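Let Them Haggle

My favourite moment in 17 years of running fantasy games had no dragon in it. The party had walked into Lastska, a river town I'd sketched on the back of a bus ticket, and they wanted to sell a bell. Two hours later they had sold it, bought it back at a loss and started a feud between the ferrymen and the candle makers. I hadn't planned a word of it, and I was grinning all the way home.

Most rulebooks treat a town as a shop with beds. You hand over your coins, tick off the rope and the lamp oil, and go back to the tomb. But a market is full of people who want things, and that's all a good session needs!

Start with what's scarce

Before play I pick one thing the town can't get enough of. In Ruangrit it was salt. The fish was rotting, the monks were hoarding, and a sack that cost 2 silver upriver went for 29 at the quay. My players spotted that gap in about a minute and forgot the wizard's tower completely. They hired mules. They argued about mules. It was wonderful.

Give every trader a worry

Zyanya Arellano, who has run the Plevar campaign for longer than some of her players have been alive, writes a single line for each stallholder: what's keeping them awake. "I don't need to know how tall he is," she told me. "I need to know his brother hasn't come back from the hills." Her traders will drop a price for news, or for a letter carried north, and half her adventures begin that way - over a tray of onions.

I've stolen this shamelessly. My cloth seller in Mider was afraid of her own landlord, and by the end of the evening the party owned the building (and the roof, which leaked).
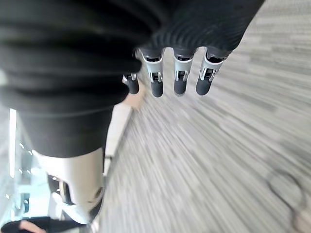
Keep the sums small

If anyone reaches for a calculator, round it off. I once let a player work out the duty on 1,000 goose feathers and we lost the whole room. These days I call it "a fair bit" or "more than you've got", and we only roll when both sides have something to lose. A failed roll shouldn't end the deal either. Let the trader say yes, and ask for a favour as well.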